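Tumura Sim Pack: is the cup-righting task set up correctly out of the box?

Posted in Simulation and Training Kits

I am on the trial licence for the Tumura simulation pack (the one sold with the Clellomitz gripper model) and deciding whether to pay for the full version before September. The pick and place tasks run without trouble. The tipped cup task does not. The finger goes into the mouth of the cup, closes, and in most runs the cup slides away or spins on its side. Out of 36 runs with default settings, 16 ended with the cup upright.

I have left the table friction alone and changed only the surface texture, from plain grey to the brown marble. My view from the wrist camera at the start of the close:

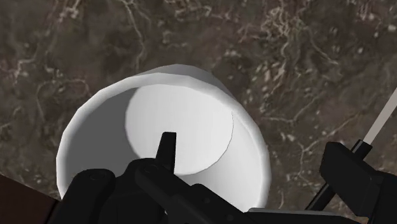

Tipped cup task, marble surface, wrist view, finger at the mouth of the cup.

Is this a fault in the pack or in my settings? I would like to know before spending money on it. The physics step is at the default and I have not touched the gripper force.

wellach_bench

Changing the texture should have no effect on contact. In this pack the look of the table and its friction are stored separately, so marble grips exactly as plain grey does. You can rule that out.

Check the collision shape of the cup. In the trial version the cup is loaded with a convex hull by default, and a convex hull closes over the mouth. The render shows an open cup and the physics engine has a solid plug. When the finger moves in, the two overlap and the solver pushes them apart, and the cup slides or spins. To confirm it, turn on the collision overlay in the viewer and look at the cup from the open end.

The fix is in the object file. Change the collision entry from "hull" to "decomposed" and set the part limit to 22. Fewer parts than that and the wall becomes thick enough to catch the fingertip. Reload the task fully, as a reset keeps the old shape in memory. Expect slower stepping.

On whether to buy: the full version ships with decomposed shapes for all the cups and bowls. The gripper model is the same in both.

tejada_user

Same problem here, gave up and used the upright cup task. Support told me to raise the gripper force to 800, which made it worse. Maybe try a smaller time step.

k_lathe

The collision shape answer is right for the sliding. There is a second thing to check if the cup still spins after the change. The centre of mass in the trial object file is computed from the hull, so it sits too far towards the mouth. Delete the inertia line and the pack will work it out again from the new parts on the next load.

A smaller time step hides the hull problem a little and costs a lot of run time. I would leave it at the default until the shape is fixed.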